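Table clutter is the build-up of small, unrelated things on a table kept for eating or work. It differs from storage in that the items have no set place – they stay where they were put down.
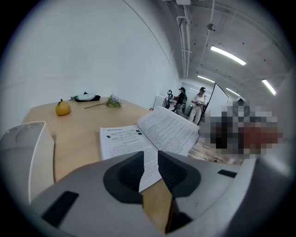
Clutter of this kind tends to mix paper, food and decoration. Printed matter usually takes the middle, as with the open booklet on this light wooden table, while smaller things such as a round yellow fruit, a black pouch and artificial flowers lie toward the back.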